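Keeping the Club in the Community: An Interview With Marichka Tkachenko

Published May 2, 2021

Youth sports leagues depend on resources that rarely appear in an annual report: borrowed fields, shared rides and clothing passed from one season's players to the next. The Skatow Youth Athletic Association has spent the past year reviewing how it manages the last of these. Marichka Tkachenko, the association's director of programs, met with our office to discuss the uniform exchange and its place in the wider effort to keep registration affordable.

Ms. Tkachenko joined the association after nine years in school administration. She describes the exchange as a practical response to a problem that families had raised repeatedly. "Parents told us that the fee itself was manageable," she said. "The difficulty came afterward, when they learned what a full kit would cost and how quickly a child would outgrow it."

Under the earlier arrangement, each team ordered its own clothing and kept no record of what was left over. A review led by Rigoberto Yupanqui, the association's operations manager, found usable items stored at several sites across the district. In March the association brought them together at the Moussa Street center, where 226 pieces have since been sorted by size and sport.

The sorting standards are short. Items must be clean, free of tears and clearly marked with a size. Names written on labels are covered before a piece is offered again. "We ask one thing of the people who sort," Ms. Tkachenko said. "Would you be comfortable handing this to a child on the first day of practice? If there is any hesitation, the item goes to textile recycling." 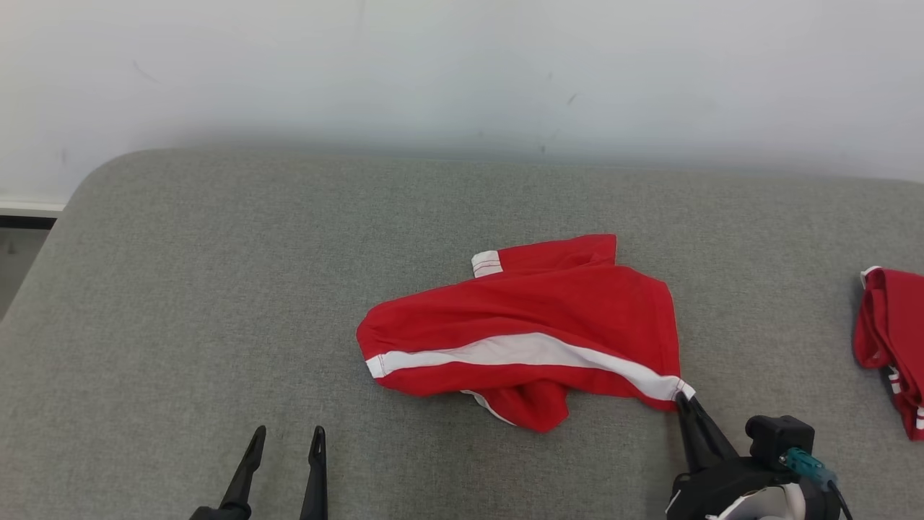

Red and white fabric
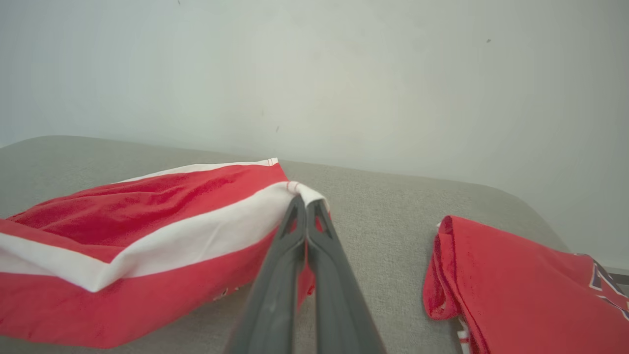

Who may use the exchange? Any family with a child registered in an association program may request clothing, and no proof of income is required.

That policy was the subject of some debate. Victor Nyaga, who represents the coaches on the advisory board, initially favored an application form. Ms. Tkachenko said that he changed his position after speaking with families at the Sodden fields, several of whom had declined help in the past to avoid the paperwork. "A form tells people that they will be judged," she said. "We wanted the exchange to be an ordinary part of signing up."

Funding remains modest. The association set aside $4000 for the first year – enough to cover shelving, laundry service and replacement of the sizes most often requested. To date, 98 families have received at least one item. Requests for the smallest sizes continue to exceed supply, and the association has asked teams to return clothing promptly at the end of each season.

Asked what she would advise other leagues, Ms. Tkachenko pointed to record keeping. "Begin with a list, even a poor one," she said. "We bought new shorts for years while good ones sat in a closet two miles away."

The exchange will accept returns at the Moussa Street center during regular office hours through the end of the season. Questions about sizes may be directed to Yara Hijazi at the front desk.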